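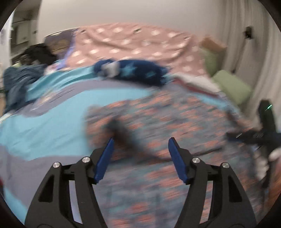 Bedding and Linens: Residence Room Gallery

The Cloltden Guest Residence maintains this page as a record of the textiles in use in its family rooms. The bedding was reviewed in August under the direction of Domenica Sutter, Household Services. Page updated 9/21/20.

Family Room 19, bed. A light turquoise blanket with grey and lavender patches lies beside a patterned blanket in coral-orange, grey and blue. Farther back is a dark navy item printed with light blue stars, with white and pale pink fabric bunched to its right.

Blankets are issued by room and returned to the same room after laundering. The residence holds over 26 in regular use - most of them donated by families after a stay.

Guests may bring bedding from home. Personal items should be labeled with the room number and listed at the front desk on arrival.

Questions about linens may be directed to Aurelio Quintana, Front Desk, extension 5.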